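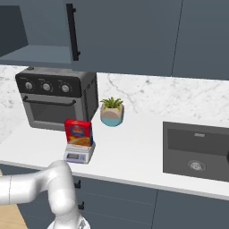 29 January 2019. Sim vs. bench, again. Elba Quezada thinks we can tune the whole pick in the kitchen sim and carry the numbers over to the shop arm. I doubt it. The sim gives us a red food box standing upright on a digital scale, right in front of the toaster oven, and a planner that knows where all of it is to a hair. Our arm has a tired elbow belt and a camera bracket I bent back by hand. I'd trust the sim for reach and for whether the forearm clips the counter edge, and not much past that.

Ran 200 picks overnight with the Ploden planner on default settings. Elba's log says 56 failures. I went through some 100 of the runs and don't agree with how she sorts them. A box that gets lifted and then tips over on the way back down is marked as a success. That's a failure in my book. Changed the check so it has to end upright.

Friction is a guess. Whoever set up the Flerkby scene file left it at the default and so did we. Real cardboard on our real scale slides if you look at it wrong.

Belt: the Entwistle replacement came, wrong pitch. Sending it back. Old one stays on, re-tensioned, still skips when the arm is stretched out.

Capped joint speed in the config at 3000 steps per second to match what the motors can really do. The old cap was wishful.

To do:
Rerun with the new upright check
Weigh a full box and an empty one, put both in the sim
Ask Elba where the grip force number came from
Don't touch the camera bracket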